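4.3 Where things come to rest

The interviews left us expecting tidy answers about storage. Asked where the glue gun lived, members of the Vetness craft room named the same shelf, often with some pride. Our visits suggested that the shelf was more of a legal address. Of the 70 tool placements we logged, eight were on the shelf the tool was said to belong to, and two of those were made while Leena Kiiskinen was standing next to it with a label maker.

Most tools stayed on the table between jobs. We call this state "parked," after a remark by one member that she had not left the tool out, she had parked it. Corded tools were parked in a particular way: the cord was gathered into loose loops and set down on or beside the body, in a gesture that looks like putting away and has most of its moral benefits (Figure 3). 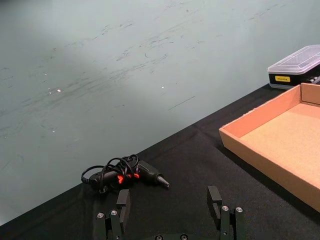

Figure 3. Hot glue gun on a black tablecloth, with its cord in loose loops over the body. A shallow cardboard tray is at right.

Open trays complicate the picture. Members described them as temporary, a word that in this room covered periods of up to a year. A tool beside a tray was harder for our coders to classify than a tool in one. Manninen held that nearness to a container showed an intention to store; Koivisto held that it showed a container. We settled on a separate code, "adjacent," and agreement between them improved at once – on this code, at least.

The looping itself deserves more attention than earlier work on household order has given it. It takes a few seconds, it is rarely taught, and it makes the next use slower when the loops catch on one another. Members still did it, and judged those who let a cord lie straight. Kauppinen's notes from May record one such judgment at a length we cannot reproduce in this section.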